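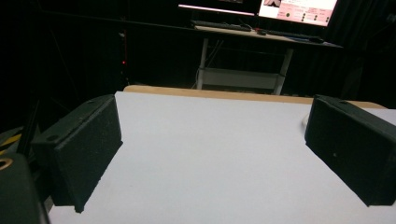
Galanis opens a desk-tidying room in Grircombe, and I'd love you to come and mess it up

Hi all, Sabine Rothe here from Galanis. We're the small outfit behind the Bola desk range, and I get to write the news this time, so bear with me (I usually do invoices!).

We've spent the spring turning our back office into a place where people can try out a work desk before they buy one. Pale tops, light wood edges, a keyboard and a mouse to push about, and plenty of surface to spread your stuff over. You sit down, you shuffle things until it feels right, you go home with a sketch of your own setup. It's free, and a visit takes 27 minutes if you don't chat. Most people chat.
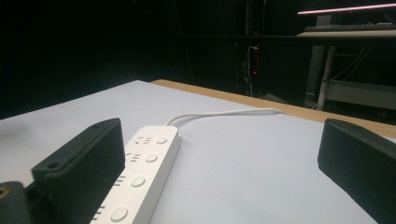 GRIRCOMBE, Jun 8, 2024 – Doors are open from today, and the thing I want to talk about is plugs. We asked 247 customers what bugs them most at their desks and I was sure it would be chair height. Nope, cables! So every visit starts with a power strip on the tabletop. Ours is a plain white one with four sockets in a row and a thin white cable, and you slide it about until you know where you want it. Back edge, side, clamped underneath, whatever suits you.

Takeshi Yagi runs the sessions and has strong views on cable length. "Measure to the wall first, then pick the desk," he says. "People do it the other way round and then they ring me."

The first 200 visitors get a Bola cable clip to take home. You don't need to book, but groups should drop Fumiko Fukuda a line at the front desk so we can put out more chairs.

Press visits and questions: ask for me, Sabine, at the Galanis office in Grircombe.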